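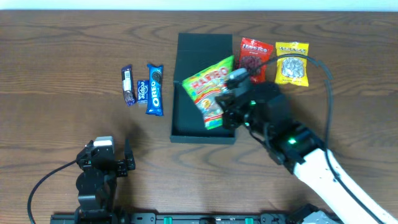

Fenna Bosman writes in the pull request that a README has to say what the data is before it says how we feel about it, and that the last version got this the wrong way round. Accepted. The feelings have been moved to Known problems.

Kunach: snack packing with two arms
Florkwood Robotics Club

What it is

Kunach is a set of teleoperated demonstrations. One task: packaged snacks lie on a table, an open box stands among them, and an arm puts the snacks in the box. The club recorded it for the packing round of the MacBrayne student competition, where we came in seven places above last.

The set has 289 episodes. Of these, 170 are in the split called clean and the rest are in the split called other, a name chosen after a long meeting in which less polite names were voted down.

Each episode contains:

head/ video from the camera above the table
wrist_left/ and wrist_right/ video from the gripper cameras
joints.csv positions for both arms and both grippers
note.txt whatever the operator felt like typing

The notes are optional reading. Calum Semple's are mostly complaints about the chair. They are in the release anyway, since two of us wrote a parser for them before anyone had read one.

The task

Snacks start on the wood and end in the box. The operator picks the order. Either arm may be used, and an arm that isn't needed should be left parked with its jaws open and kept clear of the other one. Nothing has to be sorted, stacked or made to look nice. An item counts as packed when it is inside the walls and the gripper has let go of it. An item leaning on the rim does not count, however good the argument, and Leandro Benítez has made several.

The lid stays open throughout. Closing it was going to be the second half of the task. See Known problems.

Objects

We used real snacks because they were cheap and because a foam block has never embarrassed anybody. Expect gummy candy, wrapped candy in bags, cookie packs, mints, and some bags with clear windows. Bags change shape when you grab them, foil throws glare at the wrist cameras, and the small hard items sit low to the table and have to be approached with some humility.

Object names in the labels are the ones we shouted across the room during recording. The file names.txt maps them to something a stranger could use. If you meet "the fat one" and it isn't in names.txt, please open an issue.
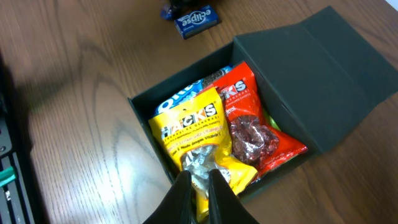 Wrist camera over the box: Hacks candy in yellow and red bags, an Oreo pack behind them, Eclipse mints out on the table.

Recording

We recorded over eight sessions in May, all on the same bench. The table was never moved, apart from the time it was, and those episodes are in other. Operators were Calum, Leandro, Suha Darwish and Mwanaisha Langat. Operator initials are stored with each episode so you can train on one person's habits if you want to. Mwanaisha is the one to pick. Suha is faster but treats the rim of the box as a suggestion.

Operators were asked to do three things: pause before closing the gripper, avoid dragging items along the table, and stop talking during the run. There is no audio, so you will have to trust us on how the last one went.

Labels

success is set by a person who wasn't driving. regrasp marks any run where an item was put down or dropped and picked up again. Runs with a regrasp can still be in clean. We went back and forth on this and decided that a policy which has never seen a fumble will have no idea what to do after its first one.

handover marks runs where an item passed from one arm to the other. Most of these were unplanned.

Loading

Run load_kunach.py with the path to the folder. It prints a warning about missing timestamps. The timestamps are there. Fixing the warning breaks the loader, and Suha has asked that people stop trying.

Brasico, the club's playback tool, opens any episode and lets you step through the three videos side by side. It was written in one evening and has the menus to prove it. Press the space bar to play and the space bar again, harder, to pause.

Known problems

The wrist videos run slightly behind the head video in the early sessions. The offset is constant within a session and is listed in offsets.txt.

The gripper fingers cover part of whatever they are about to pick up. We know this is how wrist cameras work. We were still surprised by it.

The cables wander. They hang over the table in different places from run to run, and our first policy learned to take a keen interest in them. Vary your crops, or mask them.

Closing the lid: we recorded it, we reviewed it, and it's gone. Please don't ask Leandro for the files.

Only one table surface is covered, and it has very busy grain. Our policy did well at Florkwood and then met a plain white table at the MacBrayne, where it hovered for its whole time slot — politely, we thought — and packed nothing. If you plan to work anywhere other than our bench, add your own backgrounds.

Permitted use

Coursework, club projects and anything else that isn't sold. Credit "Florkwood Robotics Club, Kunach" and tell us if you beat our score, which is in results.txt, near the bottom, in the section we didn't indent properly.

Questions go to the issue tracker. Mwanaisha answers them at lunch. Fenna closes them.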